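## Hello from Nundale Lettering School

We teach people to write and draw letters by hand: sign painting, broad-nib calligraphy, chalk menus, wedding envelopes, and the plain everyday handwriting that a lot of grown-ups wish they'd been shown properly the first time around. The school started in a single room above a bakery on Morais Street (the smell was wonderful, the flour on the paper less so) and now fills both floors of the old seed store at number 162.

Classes are small. We keep every group to 13 so that the teacher can sit down next to you, watch your hand move, and spot the thing you're doing with your wrist. You don't need any talent for drawing. You need a bit of patience and a sleeve you don't mind getting ink on!

### What you can learn

- **First Strokes**: six evenings of pen and ink, starting with straight lines and ending with a full alphabet
- **Brush and Board**: sign painting with enamel on primed board, taught on Saturdays in the big room
- **Better Handwriting**: for anyone 22 or 82 who can't read their own shopping list
- **Marker Lettering**: posters, price cards and whiteboards, our fastest-growing class

Brush and Board fills up first, so put your name down early if you want a July place. We lend out all the tools, and paper is included in the fee. Left-handers are very welcome – two of our four teachers are left-handed, and we stock nibs cut for you.

### The Trokonari drawers

Our favorite thing in the building is a cabinet of 40 shallow drawers full of old shop cards, ticket stencils and alphabet sheets, left to us by the Trokonari sign shop when it closed. Students can open any drawer they like. People come in meaning to copy one capital R and stay until we lock up.

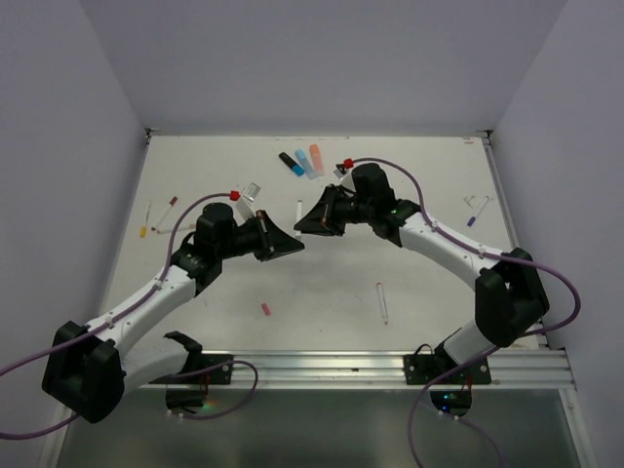 *Two robot arms and a slim white marker*

I'm Keyvan Naseri. I run the school and teach the marker and handwriting classes. I learned from my aunt, who lettered the windows of half the shops in town, and I still love the moment when someone's S finally leans the right way. Come by any weekday after four, have a cup of tea and try a few pens. The door sticks, so give it a good push.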